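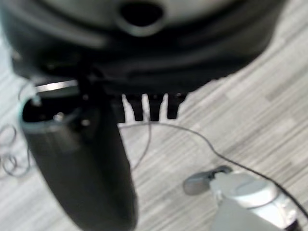
Wrist view of a gripper finger, with loose cables on the floor.

The Wurska Practice is a set of working rules for mobile household robots with two arms and multi-fingered hands. It covers the handling of everyday articles such as slippers, and the condition of the floor on which the robot operates. It was drawn up by Duler, a testing house, and is used in the training courses held at Belley.

Scope

The Practice applies to machines that travel on wheels and work within reach of a person. It has 2 parts, one on the work area and one on the hands. Industrial arms fixed to a bench are excluded.

Work area

Cables lying on the floor are to be kept out of the path of the wheels. A clear strip of 500 millimeters is required on each side of the planned route. Where a cable must cross the route, it is laid flat and covered.

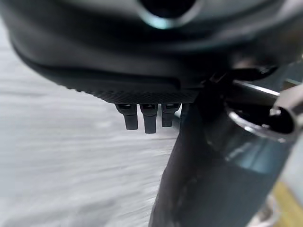 Nelu Furtună has objected that the clear strip is too wide for most homes, and that a rule few households can meet will soon be ignored by operators. Duler kept the figure but allowed a narrower strip at reduced speed.

Hands and wrists

Fingers are inspected before each session for wear and loose fasteners. Wrist cameras are cleaned with a dry cloth, and the operator confirms that the fingers can be seen in the camera view. A finger that does not return to its rest position is taken out of service.
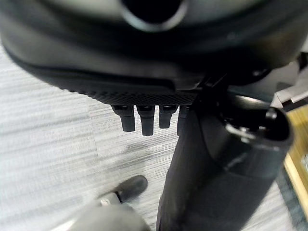
The inspection is entered in a log kept with the machine. Entries are held for 5 years and must be shown on request.

Handling of footwear

Soft and hard articles are treated separately. The hand approaches from above at low speed, and the grip is closed in stages. An arm that has no part in the task is held beside the body with its hand clear of all surfaces.
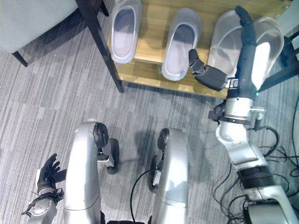 Racks and other light furniture may not be used to steady the robot. If a rack moves during a task, the operator stops the machine and returns the rack to its marked place before work resumes.

Related documents

The Nieminen Guide deals with stopping distances and is cited in the first part of the Practice.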